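Standbridge Workshop Program
Resale of Salvaged and Converted Furniture
Handout for Unit 2: From Purchase to Listing

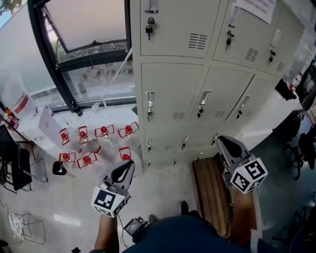

2.1 Scope of this unit

Unit 1 dealt with where surplus goods come from and how lots are offered. This unit covers a single item from the day it is bought to the day it is listed. The item is assumed to be a one-off: a vehicle seat, a machine base, a ship's fitting, a piece of shop equipment, or anything else that was made for one use and is being sold for another.

The unit does not cover electrical work. If an item has wiring, a motor or a lamp holder, it is set aside for Unit 4.

Bring your purchase record for the item you picked at the Tarkden sale. If you did not buy anything there, use one of the practice records in the shared folder.

2.2 Terms

Source object. The thing as it was bought, before any work.

Conversion. Work that gives the source object a new use. Mounting a tractor seat on a stool base is a conversion. Cleaning a tractor seat is not.

Restoration. Work that brings the source object closer to its condition when new. Restoration and conversion can be done on the same item, but they are recorded separately.

Made-up piece. An item assembled from parts of two or more source objects. The listing must say so.

Provenance. The record of where the source object has been. A story told by a seller is a claim. It becomes provenance when a document, a mark or a plate supports it.

Carrier. The new structure that holds the source object in its new use: a frame, a base, a set of legs, a wall bracket.

2.3 Intake

Intake is done before any cleaning. Dirt, old paint and loose labels are evidence, and once they are gone they can't be used to date or place the object.

Record the following on the intake sheet:

Stock number
Date and place of purchase
Price paid, with buyer's fee shown on its own line
Weight as received
Overall height, width and depth
All plates, stamps, stencils and serial numbers, copied letter for letter
Missing parts
Damage, with position
Any smell of fuel, oil or mold

Copy marks exactly as they appear, including errors. If a character can't be read, write a question mark in its place. Do not complete a serial number from what you think it should be.

Weigh the object before taking it apart. Anything over 100 lb is moved with the lift table, with no exceptions for short distances.

2.4 Hazards

Older surplus may have hazards that ordinary used furniture does not. Check for these at intake and again after the first parts come off.

Lead paint. Assume that any old industrial paint contains lead until a test says otherwise. Do not dry sand it.

Asbestos. Found in some heat shields, gaskets and pads. If it is suspected, stop work, bag nothing, and report it to the instructor.

Stored energy. Gas struts, coiled springs, belt tensioners and sealed cylinders. An item with a sealed cylinder is not accepted into the workshop unless it comes with a paper showing that the cylinder has been made safe.

Luminous paint. Some older dials and gauges contain radium. They are not opened, scraped or polished. They are also hard to ship legally, and the cost of dealing with them will often be more than the item is worth.

Foam. Old seat foam breaks down into a fine powder. Wear a mask when removing covers. Foam of unknown age is replaced in any item meant for daily use, and the old foam is thrown away.

2.5 Deciding how much to convert

The main choice is how much of the source object to alter. Three levels are used in this course.

Level A. Nothing is cut, drilled or welded. The carrier attaches to existing bolt holes or clamps to existing edges. The work can be undone with hand tools.

Level B. New holes are drilled in places that do not show. The source object could be returned to its former look but not to its exact former state.

Level C. The source object is cut, bent, welded or permanently joined to the carrier.

Level A costs more in design time and less in shop time. Level C is usually the reverse. Buyers who collect in the source field (aviation, rail, marine, military) will generally pay for Level A and lose interest at Level C. Buyers who want office or home furniture tend to ask first about comfort, height and finish, and the level matters less to them.

Write the level on the job card before work starts. If the level changes during the job, write the new one beneath it and leave the old one legible. A job that was planned as A and finished as C needs to be priced again from the beginning.

2.6 Carriers for seating

Most student projects are chairs, so this section is longer than the others.

Seat height. Measure from the floor to the top of the seat pad with a person sitting on it. A pad that looks right when empty may drop a good deal under load. Office use calls for an adjustable height wherever the weight of the source object allows it.

Center of gravity. Seats taken from vehicles and aircraft are often heavy at the back. They were bolted to a floor or a rail and had no need to stand on their own. Find the balance point with the seat fully assembled, including any head box, harness or side panels that will stay on the finished piece. The balance point should fall inside the area marked out by the feet or casters, with the sitter leaning back.

Base rating. A base carries the sitter and the seat together. This is the most common error in the first set of drawings. Read the rated load from the supplier's sheet, subtract the weight of the seat, and what is left is the load available for the sitter. If that is too low, a heavier base is needed or the seat has to be fixed to a static frame.

The workshop stocks the Valentini five-arm base and the Valentini static frame. The static frame is used for all seats with a metal shell and head box. Do not mount these on casters.

Fasteners. Use new ones for every structural joint. Original bolts may be cleaned and put back where they show, provided that they carry no load. Keep any original fasteners that are not used, bag them, and pass them to the buyer.

Edges. Run a cloth over every surface that a hand, leg or sleeve could reach. Wherever it catches, the edge is filed or capped.

2.7 Load test

Each seat is tested before it is photographed or listed.

1. Place the finished piece on a level floor.
2. Mark the position of each foot or caster.
3. Load the seat evenly with sandbags up to the test figure on the job card.
4. Leave for 12 hours.
5. Remove the load and check each joint for movement, cracks in paint, and loose fasteners.
6. Check the feet against the floor marks.
7. Sign and date the card.

A piece that moves off its marks has failed, even if nothing is bent. Correct the fault and run the whole test again.

2.8 Pricing

A one-off has no direct market price. Two figures are worked out and compared.

Floor price. The lowest price at which the sale covers its costs. Add the purchase price, buyer's fee, inbound freight, materials, outside services and labor at the course rate, then allow for the marketplace commission.

Commission is charged on the selling price, so it can't simply be added as a percentage of cost. Use:

Floor price = total cost / (1 – commission rate)

Worked case. A converted seat has a total cost of $616. The Stollix marketplace takes a commission of 12 percent.

Floor price = 616 / 0.88 = $700

Check: 12 percent of $700 is $84, and $700 less $84 leaves $616.

Adding 12 percent to the cost gives $689.92. At that price the commission is $82.79 and the seller receives $607.13, a loss of $8.87. The error grows with the price of the piece.

Comparison price. Taken from completed sales of similar items. Asking prices are not used. Look for the same type of source object at the same conversion level. Where there are few sales, go by level first and type second.

If the comparison price is below the floor price, the piece was either bought too high or worked on too long. Record which. Do not raise the price to match the cost.

2.9 The listing

A listing has four parts, in this order.

Title. Name the source object, then the new use. Leave out words such as rare, unique or amazing. They take up space and buyers don't search for them.

Origin. State what is known and how it is known. "Plate on the rear panel reads ..." is acceptable. "Believed to be from ..." may be used once, and only if the reason for the belief is given in the same sentence. If nothing is known, say so.

Work done. Give the conversion level in plain words, list what was replaced, and state the carrier. For a made-up piece, say which parts came from where.

Condition and size. Give all dimensions, the weight, the seat height under load, and the rated load. List faults that a buyer would notice on delivery. Wear may be called wear. Damage may not be called patina.

Shipping gets its own line. Large one-off pieces go by freight, and the buyer needs to know if the price covers delivery to the curb or into the building.

2.10 Assignment

Hand in the following for your own item:

Completed intake sheet
Job card with conversion level
Carrier drawing showing the balance point
Floor price and comparison price, with sources
Draft listing, no longer than one page

Drawings may be done by hand if they are to scale. Items still waiting for a lead test can be handed in with the finish section blank – write "test pending" on the card.

Handout revised 9 Jul 2018. It replaces the version issued in February, which gave the commission formula incorrectly in section 2.8.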